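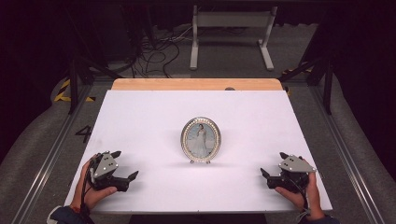

**Can I work while my fiancé visa case is pending?**
Not until you have a work permit. You can file for one after you arrive.

**How long does the permit take?**
Plan on 6 months. Some of our clients have waited 9.

**Do you translate birth certificates?**
Yes – send a clear scan of both sides to Akua Odoi at the Mulcahy office.

**Can I travel abroad before my green card comes?**
Talk to us first. Leaving without a travel permit can end your case.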